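Rechercher dans le cahier
Mots-clés
Tout afficher

Cahier d'atelier, savons et lessives, reprise des notes

Suite de la page précédente. Le lot au macérât de calendula a enfin décroché des moules, sans casse sauf deux coins. Les pains sont encore mous au centre quand on appuie avec le pouce. Je les laisse sur la claie du haut, espacés d'un doigt, et je ne les retourne pas avant la semaine prochaine. La dernière fois je les avais retournés trop tôt et la marque de la claie est restée imprimée jusqu'à la fin de la cure.

Point sur la soude. Le bidon entamé au printemps est fini. Le nouveau est en microperles, plus agréable à peser que les paillettes, mais il accroche au gobelet dès que l'air est humide. Peser dans le verre à bec directement, tarer, refermer le bidon tout de suite. Gunvor propose de garder un sachet de gel de silice dans l'armoire. Je suis d'accord pour l'armoire, pas pour le bidon lui-même.

Formule reprise pour le savon de ménage, que nous appelons Hasten entre nous parce qu'il trace vite : coprah majoritaire, un peu de tournesol, surgras à zéro. Masse totale d'huiles 2000 g. J'ai recalculé la soude deux fois avec la table puis avec la feuille de Thandeka, et il y avait un écart entre les deux. La feuille utilisait encore l'indice de l'ancien coprah. C'est corrigé, l'ancienne version est rangée dans le dossier « périmé », merci de ne plus l'ouvrir.

Températures au mélange : huiles à 38 °C, lessive à 36 °C. Trace obtenue en moins de temps qu'il n'en faut pour sortir les moules. Il faut donc les préparer avant, chemisés, à portée de main. J'avais écrit la même chose l'an dernier, page cornée, et je ne l'ai pas relue.

Le pain démoulé se coupe bien si on n'attend pas. Passé une nuit, le coprah seul devient cassant et la lyre fait des éclats sur les bords. Pour les prochains lots, couper dès que la surface ne colle plus au gant. Les chutes vont dans le seau à râper.

Essai du colorant. Thandeka voulait un orange franc pour la petite série destinée à la boutique Mera. Trois pistes ont été comparées sur de petites portions prélevées à la trace : paprika infusé, huile de palme rouge (écartée, nous n'en rachetons pas), carotte en purée à la place d'une partie de l'eau. Le paprika donne la couleur la plus nette mais laisse des points si l'infusion est mal filtrée. La carotte tire vers le saumon et fonce au centre quand il y a gel. Pour le dessus, elle hésite entre une surface lisse et un nappage blanc posé à la cuillère, comme un glaçage. Le nappage tient si on garde un dixième de la pâte sans colorant et qu'on attend qu'elle épaississe.
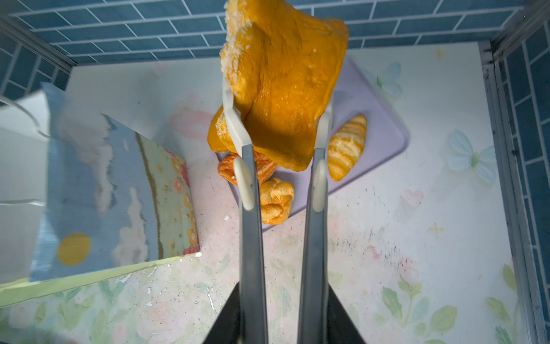

Atelier de Zerelau, le 3 août 2025

Chaud dès le matin, volets fermés côté cour. Hygrométrie élevée. J'ai repoussé la pesée de la soude en fin de journée et commencé par l'étiquetage.

Étiquettes : la nouvelle colle ne tient pas sur le papier de soie. Elle tient sur le kraft. Nous restons donc au kraft pour les savons de cuisine, et Gunvor coud une ficelle pour les pains de toilette en attendant mieux. Il reste du rouleau de l'an passé, à finir avant d'entamer l'autre. Mention à ajouter partout : poids à la coupe et non poids après cure, la différence nous a valu une remarque d'un revendeur.

Contrôle des lots en cure. Pesée du pain témoin du lot Chang : 616 g aujourd'hui. La perte se ralentit, la courbe s'aplatit comme prévu. Je continue une pesée par semaine jusqu'à ce que deux valeurs se suivent sans bouger. Ne pas changer de pain témoin, il porte une encoche au couteau sur la tranche. Quelqu'un l'avait remis avec les autres, je l'ai retrouvé grâce à l'encoche.

Test au pH sur trois savons du même lot, bandelette posée sur mousse fraîche. Lecture entre 9 et 10 pour les trois. Je note aussi le test sur la langue, sans picotement, même si Thandeka trouve la méthode discutable. Elle préfère la phénolphtaléine. On en a un fond de flacon, à commander.

Cendre de soude sur le lot au lait d'avoine : voile blanc sur toute la face supérieure, rien sur les côtés. Le film avait été retiré trop tôt. Deux essais pour l'enlever. La vapeur, tenue au-dessus d'une casserole, efface bien mais ramollit les arêtes. Le chiffon humide marche aussi et va plus vite, avec un léger aspect frotté. Pour la vente, vapeur. Pour nous, on laisse.

Lessive liquide, deuxième essai. Savon de ménage râpé, eau chaude, cristaux de soude dissous à part. Le mélange a pris en bloc dans le bidon, comme au premier essai. Gunvor pense que nous mettons trop de savon par litre et je crois qu'elle a raison. J'ai prélevé 1117 g du bloc, rallongé d'eau à 60 °C et passé au mixeur plongeant. Texture de crème anglaise à chaud. À vérifier demain à froid avant de conclure. Si ça reprend en bloc, baisser encore le savon et laisser les cristaux tels quels.

Question laissée ouverte : l'eau de pluie. La cuve est pleine et l'eau du réseau est très calcaire ici, on le voit sur les rinçages. Pour la lessive elle conviendrait. Pour la saponification je reste à l'eau déminéralisée, au moins tant que la cuve n'a pas été nettoyée. L'écume au fond du filtre n'engage pas à essayer.

Huiles. Inventaire rapide de l'étagère basse. L'olive est bonne, odeur normale. Le tournesol ouvert depuis longtemps sent la peinture, à sortir du stock cosmétique. Il peut encore servir au savon de ménage si on l'utilise vite, sinon taches orange à prévoir dans les deux mois. J'ai écrit la date d'ouverture sur tous les bidons qui n'en avaient pas. Pour deux d'entre eux je l'ai estimée, c'est marqué « est. » à côté.

Rancissement, justement : sur les pains du lot d'hiver à la noix, 6 savons tachés. Les taches partent de la zone en contact avec la claie métallique. J'avais lu que le métal nu accélère l'oxydation, et ici la claie est piquée par endroits. Remplacer par les lattes de bois, ou au moins mettre du papier cuisson dessous. Les savons tachés sont lavants, on les garde pour les mains à l'atelier.

Moules. Le grand moule en bois gondole sur le côté long. J'ai mis un serre-joint en travers pendant la prise, le pain sort droit. Il faudrait une traverse vissée. Le silicone blanc prend l'odeur du clou de girofle et la rend au lot suivant, donc un seul moule réservé aux épices, marqué au feutre dessous.

Parfum : rien de neuf. Lavandin à 2 %, toujours convenable. L'orange douce disparaît avant la fin de la cure, quelle que soit la dose. Essayer de la fixer avec un peu de litsée, petite portion seulement. Penser à mettre à jour la fiche des allergènes avant tout essai qui sort de l'atelier.

Sécurité. Les lunettes rayées sont à la poubelle, il y en a deux paires neuves dans le tiroir du haut. La bouteille de vinaigre reste sous l'évier pour nettoyer le plan de travail. Sur la peau, de l'eau, beaucoup, longtemps, et pas de vinaigre. Je le réécris parce que l'affichette s'est décollée.

À faire :
- recoller l'affichette
- commander phénolphtaléine, gants taille M, papier kraft
- relire la texture de la lessive à froid
- peser le témoin Chang
- traverse du grand moule
- réponse à Mera sur les quantités, ils veulent les pains en rayon pour octobre, donc coulée à caler en tenant compte de la cure
- Thandeka : choisir entre dessus lisse et nappage

Note de Gunvor, recopiée du tableau : « Le thermomètre à sonde affiche deux degrés de trop dans la glace fondante. » J'ai vérifié, c'est bien le cas. Les températures du Hasten notées plus haut ont été prises avec cette sonde, donc à diminuer de deux degrés chacune. L'écart entre huiles et lessive ne change pas. Étiquette collée sur le manche de la sonde en attendant la neuve.

Contact : Gunvor Dalen, Thandeka Ngcobo, atelier de Zerelau | © Atelier de Zerelau, reproduction autorisée pour usage personnel | Haut de page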